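Peltus Tank Bag, reviewed Sunday, August 7, 2022

I bought the Peltus in July to replace an old Wollico bag that had faded from black to a sort of grey. It cost $249, and the magnets are strong enough that I stopped checking them after the first day out.

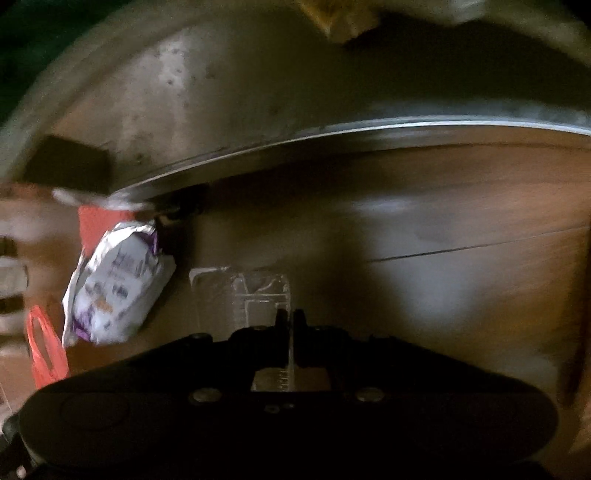
Clear plastic container on a brown surface.

My test ride was 454 kilometres, mostly highway. At 80 km/h the bag sits flat. Faster than that, the front lifts a little - not enough to bother me.
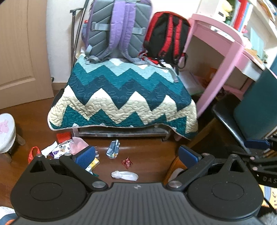

The zips are stiff with gloves on, and the rain cover is a tight fit. Gerrit Mabaso has the smaller Brollel and likes it better for town. I'd still buy the Peltus for touring.

We use cookies to improve your visit. Accept | Settings

© Baloyi Rider Reviews | Contact | Back to top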